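Opinion > Automation > Standards

Write the rule before you run the robot

3 February 2019

14 comments | 775 shares

Most of the arguments I hear about robot rules are about the big ones: who pays when something goes wrong, and whether a machine should work near people at all. I would like to argue for a smaller one. Any group that tests a robot arm in simulation should write down what counts as a pass before the first run, and should publish that page along with the result.

I spent part of last June reading test reports from two shops, Cekcombe and Plistwood. Both build software that moves an arm around furnished rooms. Both claimed a clean record. Cekcombe had 300 runs behind its claim and Plistwood had 80. I could not compare them. Cekcombe counted a run as good if the arm ended within reach of its target. Plistwood wanted the object held and lifted. Neither report said so on its front page, and in one of them I found the definition in a footnote to an appendix.

Nobody lied. Each team picked a measure that suited its own work, and that is normal. The trouble starts when a buyer puts the two numbers side by side, as the buyers at Ikwood did, and chooses the bigger one.

The usual objection is that paperwork slows people down. It does, a little. The form I have in mind is two pages. It asks for the task, the starting pose of the arm, the objects in the room, the view the operator or the software gets, and the point at which a run is stopped. A team that can't fill it in has a test that isn't ready.

The view matters more than people think. A simulated room can be drawn from any angle, and some angles leave a lot out.

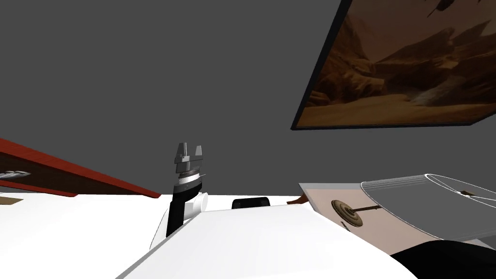 Should a simulated result count toward a safety sign-off? Only as a reason to go on to a physical test, and never in place of one.

I would hold to that even for simple jobs. A simulator gives you the same floor every morning, and a real floor has grit on it and a cable someone moved. Man, the small standards group that put out a draft last year, left this point to "the judgment of the supplier." I think that is a mistake. The supplier is the one party with a reason to stop early.

The draft is open for remarks until June. I have sent mine in — mostly about the stopping point, and about moving definitions out of the footnotes.

775 shares | Comments (14)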